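Reserving a picnic shelter at Bivcombe State Park – does the day pass still apply?

Ginevra Zanetti
Hi all! I'm trying to book the big shelter by the lake at Bivcombe for my mom's birthday in December and I'm confused by the new reservation page. It charges me $60 for the shelter, fine, but then it asks how many vehicles and I can't tell if those are extra fees or if it just wants to know for parking. We've got an annual pass on our car but most of my relatives don't.

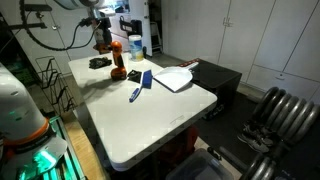

Dede Eshun wrote back within the hour to ask which shelter I meant, as there are two by the lake now and the newer one is booked through the Vesolby entrance. So, to be clear, I mean the old one with the stone fireplace. Also, can we get in early to decorate? We'd like to be there by 8 and I think the gate opens then, but the confirmation email says the shelter is mine from 10. Any help appreciated, I've called the office and only get the recording.

Ylva Bakke
We did this last winter for my nephew's christening party, same shelter, so I can tell you how it went for us. The shelter fee covers the shelter and nothing else. Every car still needs a day pass or an annual pass at the gate, and the vehicle question on the form is for parking (the lot by the old shelter is tiny and they send the overflow up to the boat ramp, which is a bit of a hike with a cake!). Your annual pass covers your own car and whoever is riding in it, so carpool if you can. We squeezed everybody's grandparents into two vans and paid for the rest at the booth.

On the early start – the 10 o'clock thing is when you can kick other people out, basically. If no one has the slot before you, you're free to sit there from the minute the gate opens like any other visitor. We were hanging paper lanterns well before our time and the ranger just waved. Use string, though. Tape and staples on the posts are a no, and it says so on the back of the permit. Print the permit and clip it to the post by the fireplace, because there's no signal down by the water and I couldn't pull mine up on my phone.

Oh, and bring your own firewood money. You can't bring wood in from outside, you have to buy it at the camp store, and the store closes early in the winter. I'd get it on the way in.

Halvard Boström
Just go on a Sunday, it's dead out there.

Vratislav Rusnák
Mostly agree with Ylva, but check the group size. If you go over the limit on the form they want a special event application instead of a normal shelter booking, and that one takes a lot longer to come back. My sister's reunion got bumped to it and we ended up at the Åberg trailhead with folding chairs. The regular form is number 866, in case the website sends you around in circles like it did me. You can drop it off on paper at the office and they'll stamp it while you wait.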